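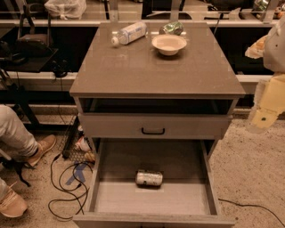 Bottom drawer open, one can in it, three things still up top.

2019-06-01

Saturday and I went in anyway. I told myself it would be two hours, just long enough to see if the planner change behaved, and of course I got home after dark with a headache and half a burrito in my bag. But it was a good day! Mostly good. I want to get it down before I forget which parts were luck.

So, the drawer. I've been complaining in here for weeks about the drawer. The task sounds like nothing (open the lower drawer, put the stuff from the top into it, close it) and Pudholm has been able to do each of those bits on its own since October. Stringing them together is where it all goes to mush. The grasp planner would happily pick a way of holding a can that was lovely for lifting and hopeless for getting down past the cabinet top, and then the motion planner would sit there chewing on it until the timeout, and then I'd go make coffee.

What I did this week was let the place step vote on the grasp. Gredard still spits out its candidates the way it always has, but before we commit, every one gets a quick check against the drawer: can the wrist get there, does the elbow hit the cabinet edge, is there any room left to open the fingers at the bottom. Cheap check, very sloppy, straight-line stuff. It tosses most of them. On the first run this morning it had 531 candidates for one can and kept 47, and I sat there grinning at the terminal like I'd won something.

Then it planned straight through the front panel of the upper drawer. Ha. That was me, not the planner. I had the cabinet model updating the joint for the lower drawer and leaving the collision boxes of the whole thing in some half-moved state, so the upper drawer had basically vanished from the world. Took me until lunch to find it. One missing call to refresh the scene after the joint moves, and I had written a comment right above it saying to refresh the scene after the joint moves. Great work, past me.

Perception was its own little soap opera. The water bottle is clear plastic with a label around the middle, and Ellar sees the label and the cap and pretty much shrugs at everything in between, so the box it draws is sometimes a bottle and sometimes a short fat cylinder floating over the cabinet. The shiny top doesn't help (it reflects the lights and I get depth holes right where I'd like a surface). I ended up fitting a plane to the good points and filling in the rest from the cabinet model. It feels like cheating but the numbers stopped jumping, so it stays.

And the green can! It's crushed and it's behind the paper bowl, and from the head camera the rim of the bowl covers part of it. The segmentation kept wanting to glue the two together into one strange object, and the planner would ask for a grasp on the strange object, and Gredard would give it one, very confidently. I tried raising the split threshold and it cut the bottle in two. I tried lowering it and we were back to bowl-can. In the end I just told the task layer to go after the bowl before anything that overlaps it, and to look again after each move. That's probably what I'd do if I were clearing off a nightstand with one eye half shut.

I keep coming back to that, the looking again part. I used to be so stubborn about planning the entire sequence up front. It looks so nice in the viewer, all those little ghost arms. But everything shifts a bit whenever you touch anything, and a stale plan is worse than a short one. Iglesias, the old task sequencer, really hates being interrupted, so I've wrapped it in a loop that throws away everything past the next action. Ugly. I'll have to write that up properly before anybody else trips on it.

Log says 1609 planner calls for the day. A lot of those are me hitting the up arrow and enter.

Still not right: closing the drawer. The push starts from wherever the wrist ended up, and sometimes that's a terrible place to push from. I think it wants a retreat pose first, then a fresh approach to the handle side. Also the place height is hard-coded, I'm embarrassed to say, and I should read it off the drawer floor.

Things for Monday: retreat pose, place height, delete the three debug branches I swore I'd delete last time. Laundry tomorrow, and no laptop until after dinner. My eyes are done.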